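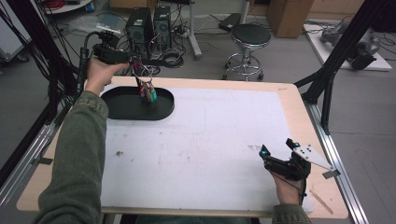 Questions from staff about the Pomon stations

What is changing at Mollton?

Starting in March, part of the small-item sorting and tray loading at the Mollton site will be done by robot arms. The project is called Pomon. Duman supplies the arms and the software. We supply the tasks, the items and the people who know how the work is done.

Why are people doing the work with hand-held grippers?

The arms learn from recorded handling. An operator holds one gripper in each hand and moves items such as keychains to and from a tray, and the movements are saved. Each task needs 200 accepted recordings before Duman will train on it. We have 982 so far across all tasks.

Who can work at a recording table?

Anyone on the packing or returns teams who has done the half-day introduction. Sign up on the sheet outside the Kolell room. You do not need any computer background. If you are left-handed, tell the shift lead and the tasks will be set up for you.

Is my job going away?

No positions are being cut under Pomon this year. Two packing roles that were already open will not be filled. After that the plan gets reviewed, and staff will hear the result before any change is made. We can't promise more than that today.

What will I do when an arm is doing my old task?

Most people will split the shift between loading, checking finished trays and clearing stops. Clearing a stop means picking up a dropped item, resetting the tray and pressing resume. Odd shapes, tangled cords and damaged goods stay with people for now.

Does recording work pay differently?

It is paid at your normal rate plus the training supplement, the same one used for forklift instruction. The supplement shows as line 12 on your pay slip.

Are the grippers hard on the wrists?

They can be. Sessions are limited to 25 minutes, followed by a break or a different job. Report soreness the same day, even if it seems minor - we have already changed the table height once after comments from returns.

Are my recordings used to rate me?

No. Recordings are stored by task and session number, without names. Supervisors do not get speed figures from them. A rejected recording does not count against you.

Can I say no?

Yes. Recording is voluntary. Working next to a running arm is part of the regular job once your line changes over, and everyone on that line gets safety training first.

Where do I send a question that isn't listed?

Put it in the Pomon box by the time clock or bring it to the 11 a.m. floor meeting. Answers are added to this page.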